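Chapter 2
A Visit to Trastilwood

I signed up for the September open day at Trastilwood expecting big orange arms behind a fence. Instead, Rosalba Sorrentino walked me past all that (sorry, big arms!) and said the hard stuff was laundry. Specifically, a red sweater on a striped bed, one sleeve stretched out and the other already folded in over the chest. 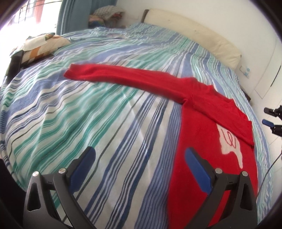

2.1 Why Cloth Is Hard

A box keeps its shape when you grab it. A sweater doesn't, and every tug gives you a new sweater to deal with! In this chapter we'll look at how a gripper picks its next spot on soft fabric, starting with the sleeve.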